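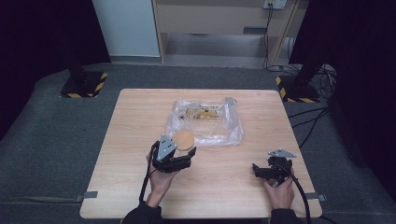 Por onde se começa a arrumar uma mesa que acumulou de tudo?

Pelo saco que estiver mais à mão, e sem olhar para o resto.

É assim que nos responde a dona da Etden, uma pequena oficina de arrumação doméstica que abriu em abril e já recebeu 163 pessoas. Conversámos com ela ao fim da tarde, com um chá que foi arrefecendo enquanto as histórias se encadeavam umas nas outras.

"As pessoas chegam convencidas de que precisam de caixas novas", conta, a rir. "E eu digo-lhes: primeiro, a mesa. Uma mesa clara, com espaço para as mãos, e só depois o que vem dentro dos sacos!"

O saco de plástico transparente merece-lhe uma ternura especial — guarda em casa mais de 50, dobrados numa gaveta. "Gosto de perceber o que lá está sem ter de abrir. Uma embalagem amarela reconhece-se logo, mesmo com o plástico todo amarrotado por cima."

E as peças soltas, um disco com ar de cortiça, por exemplo? Aqui demora-se um bocadinho mais, porque foi com uma base para tachos, herdada da avó, que tudo começou. "Andou anos de gaveta em gaveta, coitadinha. Agora mora ao lado do fogão e toda a gente lá em casa sabe onde ela está."

Pede aos alunos que peguem em cada coisa devagar, que a pousem à frente do saco e decidam o destino dela antes de passarem à seguinte. Há quem resmungue, confessa, e há quem volte no mês a seguir com a gaveta dos talheres inteira dentro de uma mochila. "Esses são os meus preferidos", diz, e vai pôr mais água ao lume.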